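Home | Syllabus | Notes | Readings | Problem Sets | Contact

Unit 6: How Much Should You Trust a Photograph? Pictures as Evidence in Local History
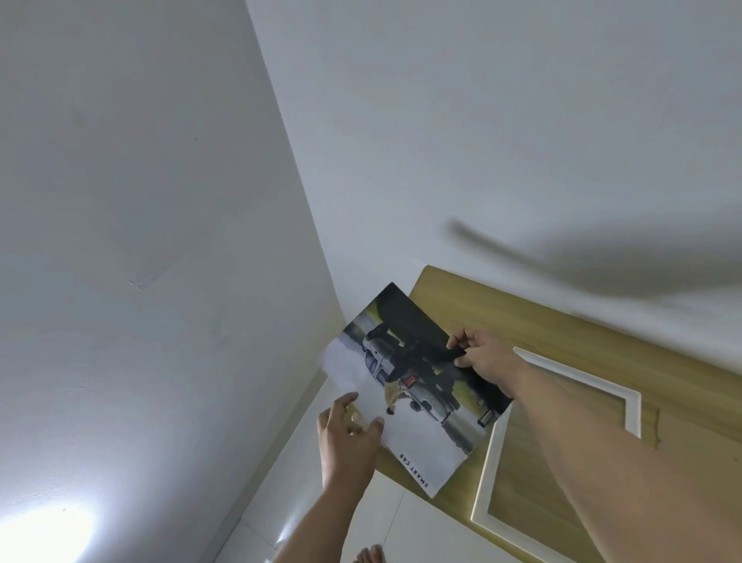

1. The usual claim

Most textbooks on local history will tell you that a photograph is a primary source, and then move on as if that settled the matter. It doesn't settle much. A primary source can be wrong, staged, badly copied or filed under the wrong town. Calling it primary only tells you when it was made, and half the time we don't know even that.

So for this unit, drop the word "shows" from your writing. "The photograph shows the mill in its best years" is three claims packed into one verb: that the building is the mill, that the print dates from those years, and that those years were the best ones. Take them one at a time.

2. The Kotcombe prints

Our main case is the Kotcombe collection, 700 prints given to the town library in a single deposit. The finding aid is confident. I am less so. Only 200 of the prints have anything written on the back, and the handwriting comes from at least two people who did not agree on how to spell the name of the river.

Things to look for when you read the finding aid:

- Dates given to the year with no source listed. Where did the year come from? Usually from a guess about clothing, and rural people wore coats for a long time.
- Captions that repeat a story already printed in the town history. The caption may have been copied from the book, and later editions of the book then cite the caption. You have one source there, counted twice.
- Groups labeled "family." Sometimes they are. Sometimes they are whoever was standing near the porch.

3. The "founding house"

Print 11 is the one everybody reproduces. The label says it is the founding house, built in 1676. The print was obviously made a very long time after that, so the most it could tell us is that a house stood there when the shutter opened. The date comes from a carved stone over the door, and carved stones get moved, recut and ordered new by proud owners. The Iven survey of old buildings accepts the date. The Tahiri survey, which went inside and looked at the roof timbers, does not. Read both for next time and notice how little either one leans on the picture.

My own view is that the stone is older than the wall it sits in. I can't prove it and you should feel free to argue.

4. Prints, copies and scans

A print in your hand is an object with a back, edges and a paper type. A scan has lost most of that. The Gronuvley database crops its borders, which means the studio stamp, if there was one, is gone. It also "corrects" faded tones by default. Students keep telling me the sky was clear that day. The software made the sky clear.

If you cite from Gronuvley, say so in the note. Do not cite the original if you have not handled it.

5. Does any of this leave us with something?

Some. A photograph is decent evidence that a thing existed, weaker evidence of where, and poor evidence of why people did what they did. It is very good at contradicting written accounts that claim a building was already gone. I would take one awkward background detail over a dozen handsome portraits, as background details were seldom put there to impress anyone.

Written work

Pick one print from the collection. Write two pages on what could be wrong with its caption. Do not write about how it makes you feel about the past. Papers are due November 25, 2021. The longer version, with archive notes, is due in February.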